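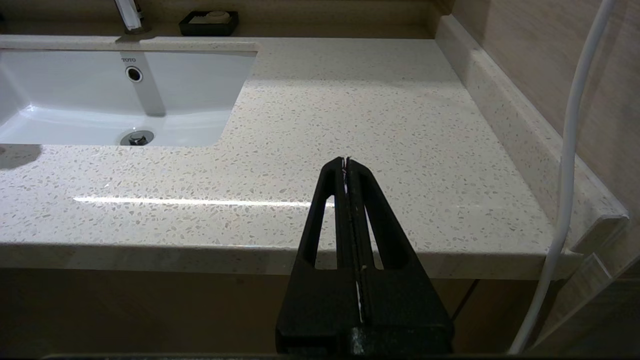
## Pre-run software check, Grarneron controller, bathroom counter task

Filled in by Chathurika Talukder, with notes for Obaidul, who takes over in the afternoon. Sorry for the length, I do like to write things down while they're fresh!

- [x] **Fingers closed at start pose.** Yes, and the planner agrees, so the zero offset can stay as it is.
- [x] **Wrist camera stream.** Steady over 400 frames, none dropped.
- [ ] **Counter plane fit.** Not happy yet. The long bright reflection on the stone confuses the depth filter, and Dernomau fills the gap with a little bump (rather sweet on screen, but we can't plan around it). Please mask it and refit.
- [x] **Sink basin marked keep-out.** Done, faucet included. I padded the front lip by 5 mm.
- [ ] **Hose on the right.** The white hose isn't in the collision map at all. Add it as a soft obstacle, and be generous, it hangs right across the end of the backsplash.
- [x] **Soap dish detection.** Found every time, even in the shadow on the ledge.
- [x] **Speed cap.** Set to 200 mm/s in the Drivel config. Leave it there until both open boxes are ticked.
- [ ] **Stop signal from the planner.** Tested from my desk only. Try it from the pendant too, please, and write the delay next to this line.

Logs are in the Paul folder under run 499.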